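Merkdale Trader > Around the House > Kitchen & Bath

Print this page | E-mail to a friend

February
By Eftychia Katsaros

Blue tile and painted flowers: keeping an old washroom pretty

I have a soft spot for rooms where somebody picked a color and really meant it. The back washroom at our place is blue tile with bright white grout, and next to the tile is a painted surface with green leaves and pink flowers. I didn't choose either one. I've been looking after both for seven years now, though, and I get enough mail about tile and painted walls that I figured I'd put all my habits in one place.

Grout first, since that's what everybody writes in about. White grout looks wonderful for a month and then it starts going gray on you, and the worst thing you can do is go after it with bleach and a wire brush. (I did that in my first apartment. The grout came out in crumbs and I had to pay a man to redo it.) What I use now is baking soda mixed with enough water to make a paste, an old toothbrush, and a podcast. Work along one row at a time, let it sit for 20 minutes, then wipe with a damp rag and dry it with a towel. Don't skip the towel! Most of the haze people complain about is just cleaner that dried on the tile.

If your tile has a bit of texture to it, a flat sponge slides right over the low spots. Get a soft brush, the kind sold for vegetables is fine, and go in little circles.

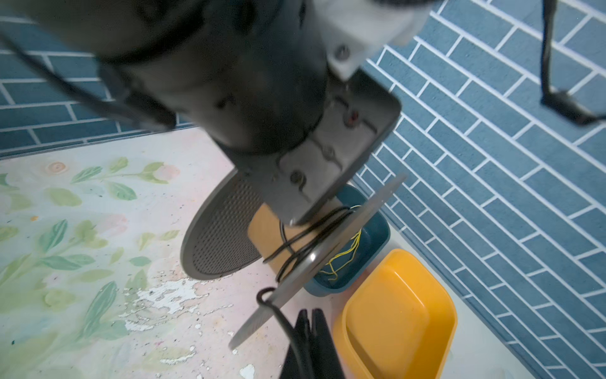

Vol. 39, page 50

Now the painted part. Leaves and flowers in soft greens and pinks are so forgiving from across the room, and then you get up close and find the patch where the white paint is peeling and chipping. Please don't pick at it. I know it's tempting — I have picked, and a chip the size of a dime became one the size of my hand. If the paint is old, get a lead test kit before you do anything else, and if it comes back positive, call somebody who's certified and leave it be.

If it's clear, take a soft, dry paintbrush and dust away the specks and crumbs. Ease off only what's already lifting, with a plastic scraper held nearly flat. Then a thin skim of filler, feathered out past the edge, and a coat of primer once it's hard. I let filler go overnight even when the tub says two hours.

Matching a faded background is the fussy bit. Pale pink and off-white both look completely different at breakfast and at suppertime, so paint your samples on a card, tape it up, and look at it a few times during the day. My neighbor Cristóbal Domínguez mixes a tiny dab of brown into everything to knock the newness off, and I've stolen that from him. For leaves, do a mint first and then add a grayer sage on top while you still remember which direction you were going. A small round brush is plenty.

For everyday cleaning of a painted surface, use a barely damp cloth and pat — no spray cleaner, and none of those white eraser sponges, which will take a petal right off. Open the window after showers if you have one. We have a fan, and I leave it running until the mirror's clear.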